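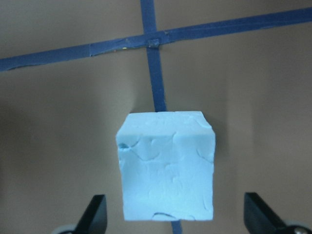 Shrinkage of air-dry modelling clay during curing

1. Introduction
Air-dry clays lose water to the surrounding air and contract as they do so. For school models and small castings the loss in size is usually ignored, but it matters where two parts have to fit together. Cubes were chosen as the test shape for this project. A cube formed by hand, like the light blue one, has softly rounded edges and shallow dents in its faces, so a single reading across a face depends on where the caliper jaws land. The method below was written with that in mind.

2. Materials
Two clays were tested, Nonano and Prusex, both bought in sealed packs. Thirty pieces were formed, 15 from each clay, to a nominal side of 30 mm. Readings were taken with a Fukuda digital caliper and a bench scale. Pieces were stored on open wire racks in the Vellstead teaching lab, out of direct sun. Room humidity was logged and stayed near 50 per cent for the whole run.

3. Method
Each piece was weighed and measured on forming, then once a day until two readings in a row agreed. Width was taken at three heights on each of two opposite pairs of faces and averaged. Any reading that fell in a visible pit was moved to the nearest flat area. Pieces were turned onto a new face after each reading to even out drying at the base.

4. Results
The last piece reached constant mass at 141 hours. Nonano pieces lost more mass than Prusex pieces and shrank further along the vertical axis than across it. Prusex shrank nearly evenly in all directions. Hairline cracks formed in four Nonano pieces, all of them along seams where the clay had been folded. No cracks were found in Prusex.

5. Discussion
The uneven shrinkage in Nonano is probably due to sagging in the first day, before the outer skin had set - the base of each piece was slightly wider than the top by the second reading. Operator error was not separated from real change in size. A mould would have given a more regular starting shape, but release oil could have slowed drying on the coated faces.

A repeat with a 52 mm side is planned for November, using the same racks and a second humidity logger.

Submitted 17/05/2023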